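What changed on the returns floor

I have worked in returns at Nikcombe for nine years, long enough to remember when we wrote the bin numbers on masking tape. People outside the company keep asking me what the automation has done to the place, so I'm writing it down once.

There were 31 of us on returns when the first sorting line went in. There are still 31, but only 16 open boxes and handle goods by hand. The rest have moved to exceptions, training and line support. Nobody was let go. Two people left on their own, and both were replaced.

The sorting line is a Voltberg. It reads the label, weighs the parcel and sends it down one of the chutes. On a normal day it handles over 2,000 parcels, and on a good one the jams are few enough that you forget about it. What it can't do is open a box and decide if the thing inside can be sold again. That part was always the real job.

The change I notice most is the noise. We used to talk across the benches all shift. Now the line runs behind us and you have to turn your head to be heard, so people talk at break and work quietly the rest of the time. Rhea Soriano likes it. I miss the old way a bit.

My back is better. I used to lift every parcel twice, once off the cart and once into the cage, and by two in the afternoon I felt it. Now most of them come to me at waist height. On the other hand, my wrists are worse, and I've asked for a different bench.

Pay was the hard part. Line support got a new grade in June and the benches didn't, even though the benches now get all the awkward items. Latifa Gaber took that up with the office at Urkwood and it's still going back and forth.

The newest work is teaching the grippers to pick up single items. You hold the tool in your hand, go to the item, close the fingers, move it, let go, and do it again. I signed up mostly to get away from the bench. Small household goods are the current group, and rounded plastic is harder than it sounds — a curved side gives flat fingers very little to hold.

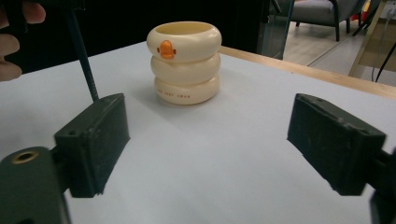

The ringed container with the orange duck-like emblem on it, from the household goods group.

My count stood at 995 picks when I last checked the sheet. Some shifts it's dull and some shifts I get interested in how I hold things, which I had never thought about before. I've asked to stay on it through the next group, which is supposed to be bottles and jars. If the grade question gets settled before then I'll post about it.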